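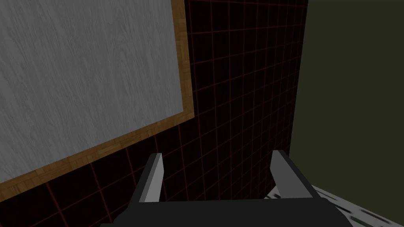
Workshop News: Simulation Stage Opens for the Gripper Arm Build

The Clekberg Shared Workshop is pleased to report that the member project known as Trekusa has moved into its simulation stage. Trekusa is a small robot arm with a two-finger gripper, being built at the workshop under the direction of Gion Oberholzer. The group began meeting in September and now has 13 members.

All motion programs are to be tested in the simulator before they are loaded onto the arm. Each program must complete 1,000 simulated runs without a collision, and the log must be filed in the project folder under the name of the member who wrote it. As of April 4, 2020, the group had recorded 1,474 runs across two programs. The first, which opens and closes the fingers at a series of fixed heights, has been approved. The second moves the gripper close to the edge of a work surface and is still under review.

Surface textures and wall colors in the simulator may be changed freely between runs. Members are asked not to alter the dimensions of the gripper model, as these were taken from the parts now on the bench. Proposed changes to the finger shape should be sent to Mr. Oberholzer in writing, with a sketch — hand drawings are accepted.

The shoulder joint remains on order from Lapointe. Until it is delivered, the lower half of the arm will stay clamped to bench 2, and that bench may not be reserved for other work. The power supply is to be switched off at the wall after each session.

Members who wish to join the group should complete the safety briefing for the Fuverlow room and sign the project sheet posted beside the door. Experience with programming is helpful but not required.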